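Subject: Re: [stirnville-boats] Tongue weight on a used trailer

Zinash Shiferaw wrote:

> Hello all. I bought an 18 foot aluminum runabout with a Hustex
> trailer under it. The seller said the hull weighs 1,239 pounds and
> the outboard is 301. It tows fine in town, but on the road out to
> Mokgethi Lake the back end starts to wag once I get up to highway
> speed. The tires are new. A neighbor says the ball is too low and
> another one says I need a sway bar. Before I spend money I would
> like to know what to check. I am also not sure how far forward the
> bow should sit. It is touching the rubber stop now but the transom
> hangs a few inches past the bunks.
> Zinash

Zinash,

I'd leave the sway bar at the store for now. Wagging at speed on a single axle trailer is nearly always too little weight on the tongue. Your boat weighs 1,540 with the motor on, before fuel, battery, anchor and whatever is in the lockers, and the trailer itself goes on top of that. You want the tongue carrying somewhere between 5 and 10 percent of the whole load. I like the upper half of that range.

The order I would do it in:

1. Load the boat the way you normally tow it. Same fuel, same cooler, same gear in the same lockers. Weighing it empty tells you very little.

2. Get the total weight. The gravel yard in Stirnville will let you drive across their scale if you show up before 8 in the morning. Unhitch so that only the trailer is on the plate, with the jack down and the wheels chocked.
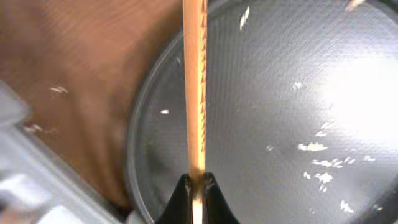

3. Weigh the tongue. A bathroom scale works if the number stays under its limit. Put a block on it and set the coupler on the block at the height it rides when hitched. If you do it with the tongue on the ground the number comes out wrong.

4. Check the ball height. The trailer frame should sit level or a hair nose down. Your neighbor may be right about this part too, so measure it on flat ground with the truck loaded.

5. Move the winch post. The transom hanging past the bunks bothers me more than anything else in your message. The bunks should support the hull all the way to the transom, and with a motor that size back there it matters. Loosen the 4 bolts on the post, slide it forward, and bring the boat up to it. Check that the bow won't hit your tailgate in a tight turn.

If the tongue is still light after that, the axle can go back a few inches. On my Hustex it is held with U-bolts. Mark the original position on both sides first, and measure from the coupler to each end of the axle when you're done, or it will pull crooked.

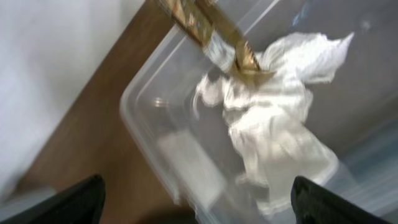 stirnville-boats Digest, Vol 18, Issue 4

Two more things, both from my own mistakes. I used to keep the spare battery and the big anchor in the stern locker. Moving them up under the bow seat cured most of the wag on my old Edent without touching the trailer. Also look at the sidewall pressure on those new tires. Shops often fill trailer tires like car tires, and soft ones feel a lot like bad balance. Check them cold.

Retorque the lug nuts after your first trip as well. While you are down there, put a hand near each hub when you stop at the lake. Warm is fine. If one is much hotter than the other, that side needs the bearings looked at before you drive home.

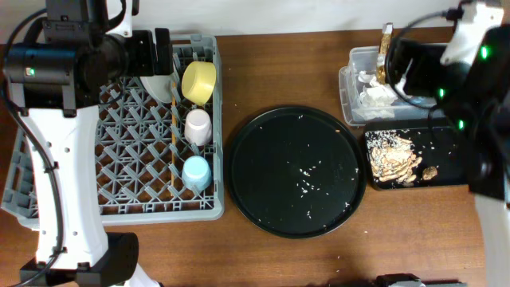 Wooden table, with the gray dish rack at left.

Transom straps go on every time, even for the short run to the ramp. The winch strap alone does not hold the stern down, and a boat that shifts back on the bunks will change your tongue weight halfway there.

I have a tongue scale you can borrow if your bathroom one tops out. It will be at the ramp with me most mornings once the docks go back in. Post your numbers when you have them, total and tongue both, and say where the axle sits now.

Does anyone else on the list have the same trailer? I can't find the weight plate on mine and would like to know which rail it was on.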